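Zotdale Open Day

The Zotdale Open Day is a public demonstration of two-armed robots held by the Cabral workshop in Mondunness. It began in November 2016, when 54 people came, and it has grown into one of the liveliest robot events in the area!

Format

Visitors move between stations in groups of 20 and can talk to the operators while the arms work. The program changes yearly, but framing a picture is the favorite: glass, mat, print and backing all behave differently, and thin, flat parts are wonderfully hard for a gripper to handle. Zarmeena Tarar, who planned the station for 19 April 2019, chose mountain and rock prints for it.

The framing station

Both arms work over a dark wooden tabletop, with a camera at the wrist for close views.

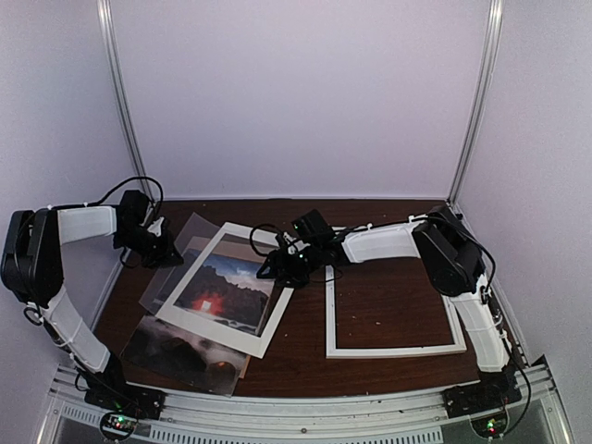
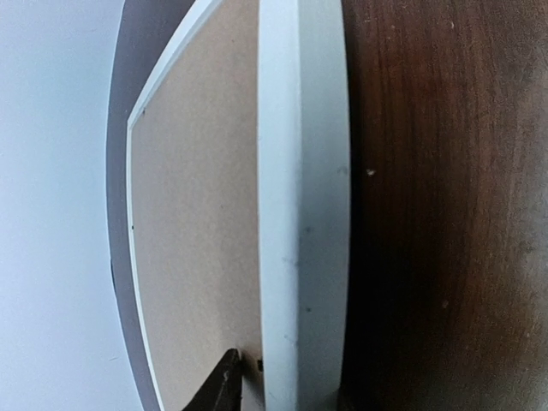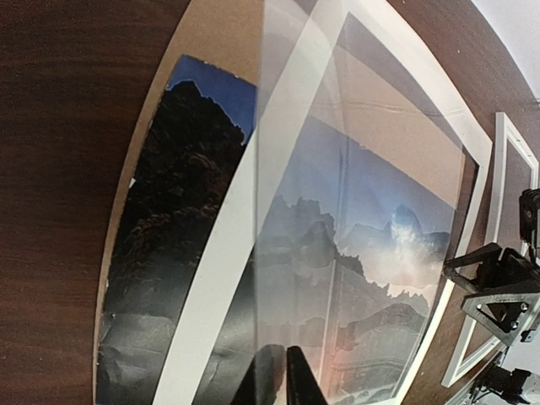
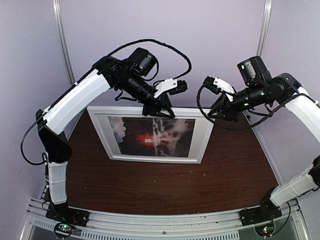 Frames and prints at the two-arm station.

Attendance

The 2019 event drew 3,185 visitors over 2 days. Cusis, a local robotics club, ran the beginners' table and its very popular cable-tying contest.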